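Refill the box. On the case for doing a dull job by hand

Started writing this at the bench, finishing it on the train, so forgive the state of it.

My position, in case you only read the top bit. A lab should reuse its pipette tip boxes. Buy the tips loose, in bags, fill the boxes you already own, keep filling them till the hinges go. And whoever uses the tips should take a turn at filling. Not just the newest person. Everyone, me included.

I know how this sounds. There are bigger problems. But I've spent 20 years in rooms where the bin by the bench is full of perfectly good plastic, and I'd like to have the argument properly for once instead of muttering it over the sink.

Look at what a tip box is. A rack with holes in it, a base, a clear lid on a hinge. Nothing in there wears out in a week. You press the pipette down, tips come away one after another, and then you have a box full of holes and most people throw it in the bin and reach for a new one still in its wrap. I did this for years. Never thought about it. The tip has to go, fine, it touched something. The box touched nothing but tips and air.

Our lab at Beaulieu kept a tally last November, mostly out of spite, because Issa Sleiman and I had fallen out over the waste bill. 766 boxes over the year. Of those, Issa reckoned nearly all could have gone round again. We'd paid for the same lid 766 times. I still find that number hard to look at.

So we changed. Loose tips from Navska in big bags, old boxes rinsed and kept on the shelf over the sink, and a rota on the door. And people hated it, more or less at once.

The complaints, as fairly as I can put them.

It is slow. Yes. Sitting there, one tip, one hole, one tip, one hole. Teemu Riihimäki timed himself and made a face I won't forget. He said his time was worth more than the box, and on paper he's right. On paper everyone's time is worth more than everything. Then you watch the same people wait for a kettle.

It isn't clean enough. This is the serious one and I don't want to wave it off. For cell work, for anything where a stray enzyme ruins the month, buy the sealed racks. We do. Nobody is asking the tissue culture room to join in. But a huge share of what we do is dyes and buffers and practice runs and teaching, and for that a refilled box that's been kept shut is fine. We have two kinds of shelf now, labelled in big letters. It took an afternoon.

It's fiddly. The tips are light, they lean, they jump. Get one in crooked and the pipette comes down on the rim. The lid is forever falling forward on your knuckles unless someone holds it back. I grant all of that. I'd add that fiddly isn't the same as hard, and that it gets less fiddly by the second box.
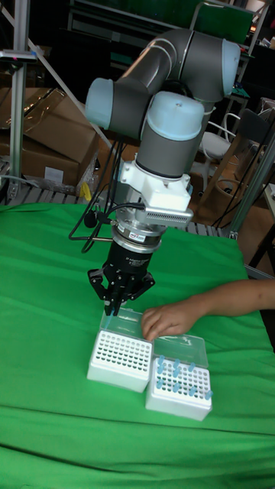
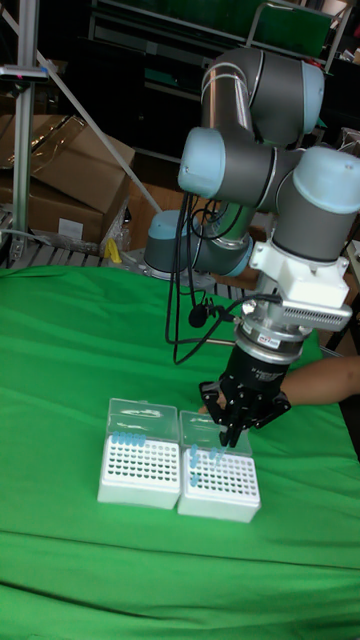
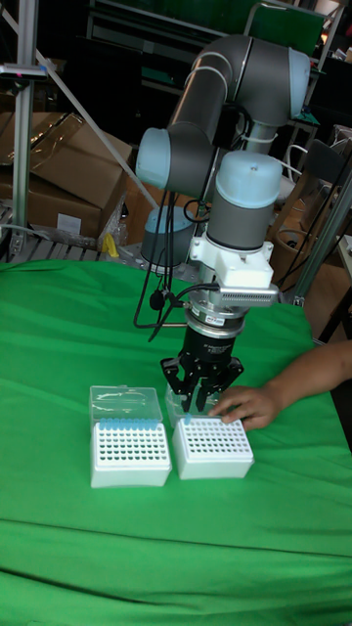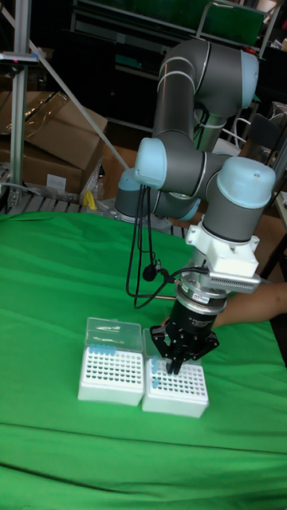 Two white tip boxes on the green cloth

Part filled boxes are where the arguments start, by the way. Noémie Penner fills from the back row forward, every row, no gaps, and will take yours out and redo them if you let her. Noémie Cormier puts them wherever her hand lands. Both boxes work. I used to side with Penner, and I still think full rows matter if you're using a multichannel, since eight barrels want eight tips and no excuses. For a single pipette, who cares. I've picked up a box with 11 tips in it, all over the place like bad teeth, and it did me the whole morning.

What I do care about is leftovers. The half used box pushed to the back with its lid not quite down. Every lab has a row of them. In the old way of doing things they just sat there until somebody got annoyed and binned the lot, tips and all. When you refill, the leftovers get topped up. That's the bit I didn't expect to like so much. There stops being such a thing as a nearly finished box.

Now the money, quick, because Manon Girard in finance will read this and wants it mentioned. We spent 2,224 less on tips and racks in the first year. Not a fortune. It bought a decent vortex mixer (a Tilter, I'm fond of it) and a bit over. She'd like it to be more. So would I. But a department that argues for an hour about biscuits should not sneeze at it.

There's a middle road, which is the stackable refill. A tray of tips you drop onto your old rack in one go, no fiddling. Tutell sent us some to try. They are good and they're quick and if your lab won't stand for loose tips then please do that insted, it's far better than the bin. My grumble is that you still have the tray left over afterwards, and the tray is plastic, and it goes, guess where. So half a solution. I'd take half.

And the last part, which is less about plastic. I think it does people good to fill a box. I don't mean it's character building, I can't stand that sort of talk. I mean you find out how many you use. Students who've filled their own rack stop changing tips between two squirts of the same water. They stop knocking them on the floor and shrugging. Noone had to tell them. I've given the lecture on careful pipetting more times than I can count and it has never done what one box of refilling does.

Issa thinks I'm sentimental about it. Maybe. He likes it for the tally and I like it for the quiet, it's the one job in the week where I can't answer emails. We still don't agree about the waste bill.

Where I'd give ground — the rota. Ours is too strict, people swap and sulk and it ends up on the same three anyway. I'd drop it and go with a plain rule. You empty it, you fill it, before you leave. Nothing on the door, no names. Teemu says that'll last a fortnight. We try it from next month and I will report back, train's pulling in, more on the labels another time as I've had questions about what pen to use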